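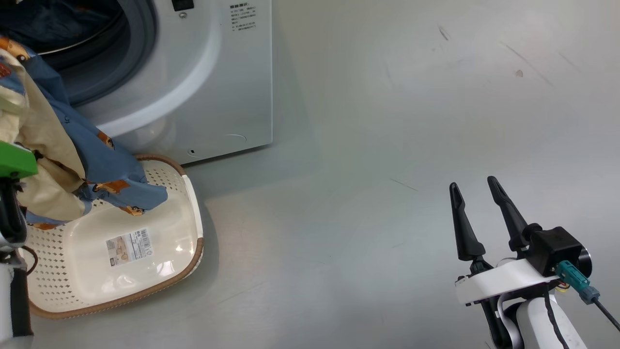 Videro's chief strategist has a target of 100 on Tindar, the appliance maker, and wouldn't say what would change his mind. "The chart is clean," he told me, twice. I asked who is buying the product. A front loader, silver-gray with a thick white door rim, dark clothes in the drum, is a thing people replace when it breaks. He called that "noise."

His last call, Ralis, was stopped out in July. "We were early," he said. Early by how much? He went back to Tindar. Clients paid 1540 for that note, and I'd still like to see the fills.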